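What I learned about robot manners at the Bokeck open day

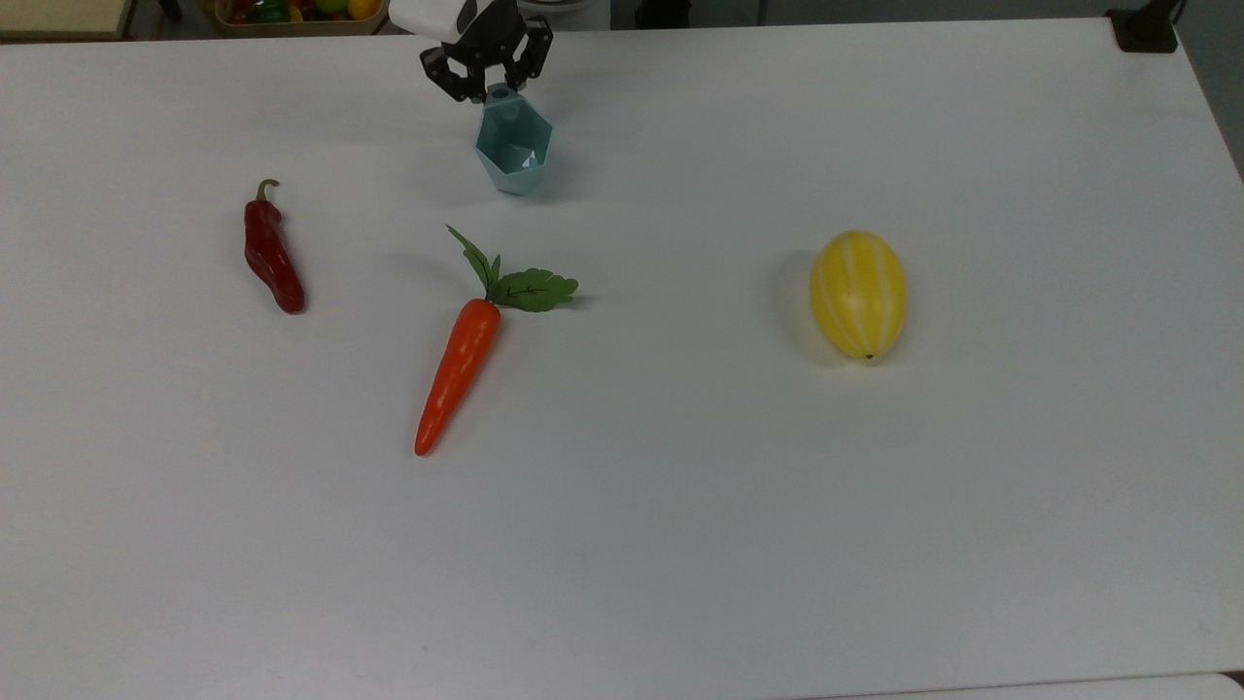 3 min read

I've been threatening to go to the Bokeck open day for years, and this time I finally got myself organized, drove out to Serenthorpe, missed the turn, drove back, and arrived with a travel mug of very cold coffee. Totally worth it! I went because my workplace is thinking about getting a small robot arm and I've been handed the job of figuring out the rules for it (I once wrote the forklift policy, so apparently rules are my thing now).

If you were hoping for welding sparks, sorry, I spent most of my visit at a white table watching a gripper hold a little light blue cup over some fake vegetables. A chili pepper, a carrot complete with leafy top, and a yellow melon with pale stripes that I wanted to take home. The cup has all these flat angled sides, like a gemstone, and the gripper had it by the rim. I could have stood there all afternoon.

Shoshana Park was looking after that station and she was so patient with me. I asked what rules they work under and she handed me a laminated card. They call it the Flilmont list, after the room where it was written, and I copied down as much as I could before my pen gave out:

Hands stay off the table whenever the arm is live. No reaching in to straighten a carrot, even if it's driving you crazy.

Whoever has the stop button has no other job. No phone, no clipboard, no chatting with visitors (she handed the button over to a colleague before she'd talk to me, and I loved that).

Lay the objects out before the arm is switched on, and leave open space between them and the near side of the table.

Check every clamp on the table edge by hand at the start of a shift, then again after 90 minutes.

Check the finger screws at the same time and write it down. If it isn't written down, it counts as not done.

A dropped object stays where it landed until the arm is stopped and the person with the button says "clear" out loud.

The last one caused a bit of a debate in our group. A fellow beside me thought it was overkill for a fake melon, and Shoshana said the habit has to be the same for a melon as for something heavy, otherwise people start deciding for themselves which drops matter. I've seen exactly that with our forklifts, so I was nodding like a bobblehead.

After that there was a talk upstairs from Amos Mahmoud on risk assessments. There were 30 chairs and I got one near the radiator - lucky me. He was good! His main point was that you assess the whole job, including the gripper and whatever it's holding, and you do it over again when any of that changes. Swap the fingers, new assessment. Swap a soft cup for a glass one, new assessment. Our draft at work covers the arm and says absolutely nothing about what's in its grip, so that's 4 pages I get to rewrite.

He also showed the form they use, the Pretorius sheet. It's one side of paper, with a box for who was told about the change and when. I asked if I could have a blank one and he said sure, then couldn't find any, then found a whole stack under the projector.

A few practical things if you're planning to go. Parking is free but the lot behind the building fills up early. Wear closed-toe shoes or you'll be looking at everything from behind the yellow line. The muffins in the lobby are good (get the blueberry). The tour groups are small and you can join a second one if there's room, so I went back to the white table for another look and asked three more questions about clamps.

They're running it again in June and I've already told my manager we're both going. She hasn't said yes yet, but she did ask about the muffins.

Posted January 16, 2022 | Contact | Copyright 2022, all rights reserved | Back to top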